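Flerora spring meetup - speaker notes
Talk: Teaching a drive swap by hand
Slot: 16 minutes plus questions. Water on the lectern, clicker in left pocket.

OPENING (2 min)

Say hello, say which team. Skip the company slide, they have seen it twice by now.

Start with the job. Kirham swaps hard drives in small machines all day. A person does it without thinking. You grab the caddy, line it up, push, and feel it seat. We wanted the arm to do the same thing, and we didn't want to write the path out in code, point by point. So we showed it.

Two ways of showing, and I'll keep using these words, so define them slowly:
- By hand: you hold the arm itself and move it through the job.
- By remote: you sit at the desk and steer it with a controller, looking at what the wrist camera sees.

We started with by hand. Everybody likes it because it feels natural. The trouble is that your own arms and sleeves end up in the camera view, and the robot later works without them there. Tell the sleeve story if the room is awake.

SLIDE 3 - WHAT THE OPERATOR LOOKS AT

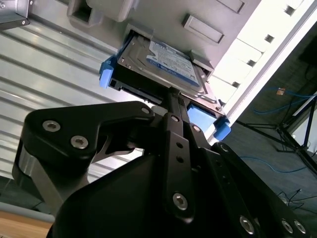 Wrist view, drive and caddy at the bay opening.

Leave this up for a bit. Let people find the bay for themselves before talking.

Points to make:
The fingers block a good part of the view. New operators complain about that on day one. By the end of the week they steer by the blue tabs and stop asking for a second screen.

The caddy goes in at an angle to the camera. "Straight in" on the controller is not "straight up" on the screen. We lost a lot of early takes to this. Ended up rotating the controller axes to match the bay, and the takes got shorter right away.

Force: the operator can't feel the push. Tang, our control software, turns it into a buzz in the handle. Crude, but people learn it. Don't get drawn into the details, there's a backup slide.

NUMBERS (go slow here)

376 demonstrations kept. We threw out more than that, and I'll say so if asked. Recorded over March with 3 operators taking turns. Long sessions were a mistake - the late takes were sloppy and we could see it in the trained result. Short sessions, then a break, then swap operators.

SLIDE 6 - CLOSE QUARTERS 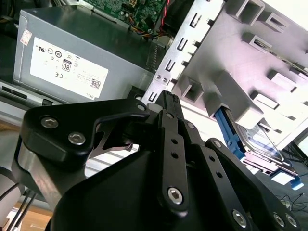
Fingertip at the drive bracket, power supply on the left.

Main point of the slide: free space is easy and tight space is where the demonstrations matter. There's a bracket, a drive cage and power cables all within reach of the fingers. A planner wants an exact model of every one of them. An operator just goes around.

But the robot copies how you go around. If one operator swings wide and another cuts in close, the model may try something in between, and in between can be the bracket. So agree on a route before recording. We wrote ours on one sheet of paper and taped it to the desk.

Also mention: record some recoveries. Start a take with the fingers in a bad spot and show the way out. If all you ever show is clean runs, it has no idea what to do after a small miss. We added these late and I wish we had done it first.

(Check the clock. If past 12 minutes, skip the Bito comparison and go straight to slide 8.)

Bito comparison, short version: same job, scripted path. It worked well as long as the chassis stayed exactly where it was. Move the chassis a little and someone had to redo the points.

SLIDE 8 - WHEN IS A TAKE FINISHED?

Ask the room: at what point would you stop recording? Wait for some hands.

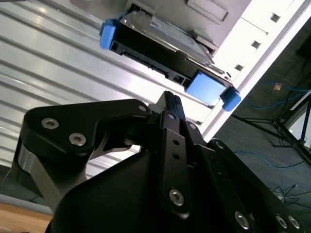
At the dry run a remark came from the back that the operator shouldn't be the one who decides, that anyone steering will call the drive seated the moment the buzz goes off, and that a second person ought to check it before the take is kept. Fair point, and we do it that way now. Give credit for it when I get here. It slows recording down, but the labels are better.

Then our rule: fingers open, arm backed away, then stop. If you stop at the push, the robot learns the push and just stays there holding on.

LAST SLIDE

Leave the route sheet on screen during questions.

Likely questions:
- Would by hand have been enough? For the approach, yes. For the last push, no, people push too hard with their own weight on the arm.
- Other caddies? Not tried yet. Don't promise anything.
- Can we have the recordings? Ask Kirham, it's their call.

Hand the clicker back to the desk on the way out.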